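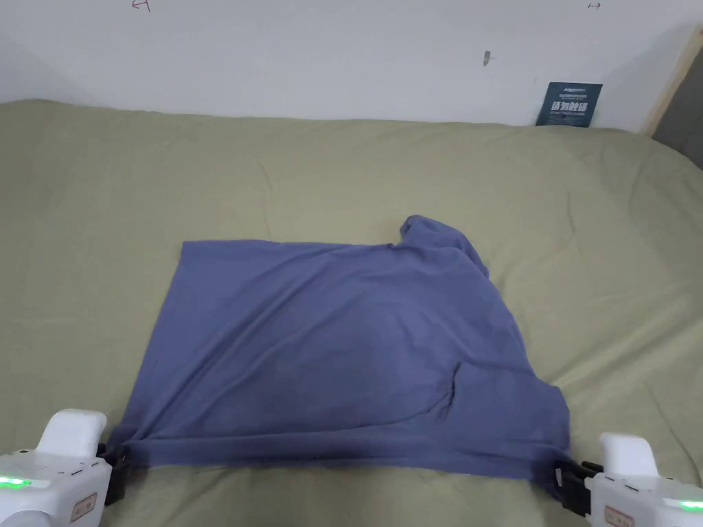 How to Get Set-In Stains Out of Cotton Clothes

By Pejman Hosseinzadeh
Updated December 24, 2025

A stain that has been through the dryer is harder to remove than a fresh one, but most of them will still come out of cotton if you are willing to soak the garment overnight and repeat the treatment. The method below works on everyday cotton and cotton blends. Do not use it on silk, wool, or anything marked dry clean only.

What you need

Liquid dish soap (plain, no lotion added)
Powdered oxygen bleach
An enzyme laundry detergent
White vinegar
A soft toothbrush
A bucket or a clean sink
Old white towels

Oxygen bleach and chlorine bleach are different products. Chlorine bleach can take the color out of dyed cotton and should never be mixed with vinegar or ammonia. Leave it on the shelf for this job.

Step 1: Work out what the stain is

Grease leaves a dark, see-through patch that has no clear edge. Coffee, tea and wine leave a brown or pinkish ring. Blood, milk, egg and sweat are protein stains and tend to feel a little stiff. If you can't tell, treat it as protein first and use cool water only. Hot water sets protein, and once that happens your chances drop a lot.

Step 2: Test the fabric

Mix a pinch of oxygen bleach with a few spoonfuls of warm water and dab it on an inside seam. Wait ten minutes, rinse, and press with a white towel. If color comes off on the towel, skip the oxygen bleach and use the enzyme detergent alone.

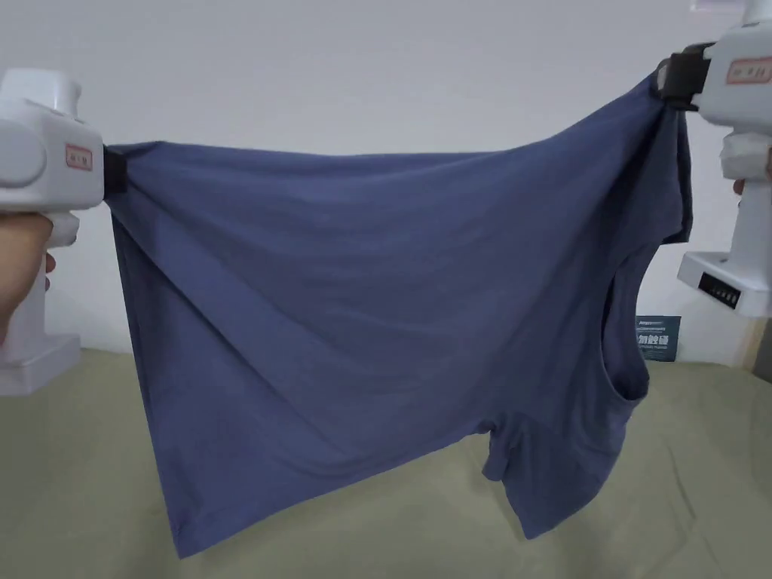
Step 3: Pretreat

For grease, put dish soap on the dry fabric. Don't wet it first. Work the soap in with the toothbrush from the outside of the spot toward the middle, then leave it for 30 minutes. Turn the garment inside out and do the same from the back.

For protein, use the enzyme detergent straight from the bottle and give it the same amount of time. Keep the spot damp with cool water. Enzymes stop working once they dry out.

For coffee, tea or wine, mix equal parts vinegar and cool water and blot it on with a towel. Move to a clean part of the towel as it picks up color. Rinse out all of the vinegar before you go on to the soak.

Step 4: Soak overnight

Fill the bucket with warm water and stir in the oxygen bleach, using the amount printed on the tub. Make sure the powder has dissolved before the clothes go in. Push the garment under and put a plate on top if it floats. Eight hours is enough for most stains. For protein, use cool water and let it go a few hours longer.

I did this with a tablecloth in August after a long lunch in Padville. The gravy had been ironed in by someone trying to be helpful — it took 3 soaks, with fresh solution each time, before the last of the yellow was gone.

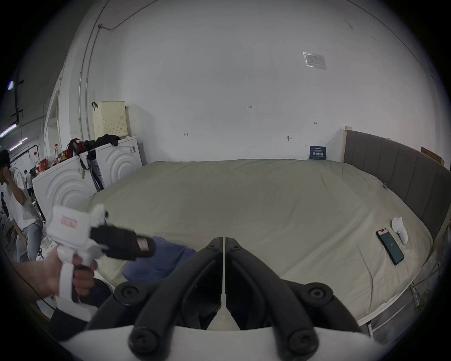
Step 5: Wash

Wash the garment by itself or with similar colors, using the enzyme detergent and the warmest water the care label allows. Protein stains are the exception, and those get another cool wash. Don't add fabric softener. It coats the fibers and can hold on to whatever grease is left.

Step 6: Check before drying

Look at the spot in daylight while the cloth is still wet, then hang it up to air dry and look again. Grease is hard to see on wet fabric. If there is any mark left, go back to Step 3. Do not put it in the dryer until you are sure.

When it doesn't work

Rust needs a rust remover made for fabric, and oxygen bleach won't do anything to it. Yellow underarm marks are often a mix of sweat and antiperspirant, so try the vinegar first, rinse well, and then soak. Dye that has bled from another garment may come out in a long soak if it hasn't been dried. Old cooking oil that has turned orange is usually there for good — by that point the oil has hardened in the fibers, and more scrubbing will only wear a thin spot in the cloth.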